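# Packing week at Furus

We moved the mail-out room upstairs in November and it has been such a good change that I wanted a page for it! Samina Bukhari set up the benches, and I (Nazanin Jalali) got to do the fun part, which was arguing over where the crates go. Our best day so far was 413 parcels out before the van came at 5, and we still had time for tea.
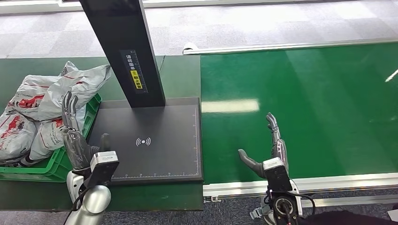
**The scanning corner.** Mailing bags are my favorite thing to send out, because they squash down and you can heap so many of them within arm's reach. We tried cardboard cartons for the Rostell orders last spring and the pile was on the floor by lunch. With the green crate right beside the black scanner column, even a stack that spills over the top stays handy, and I love how the red printing stands out on the white film. The rulers along the edges of the pad are great too!

**Coming next.** Samina is sorting out labels for the Flarness catalogs, almost 60 to a box, and they look wonderful in their new sleeves. I'll add those once the shelves are up, plus the Ebihara tape guns (30 of them, all in one drawer, and so much quieter than the old ones).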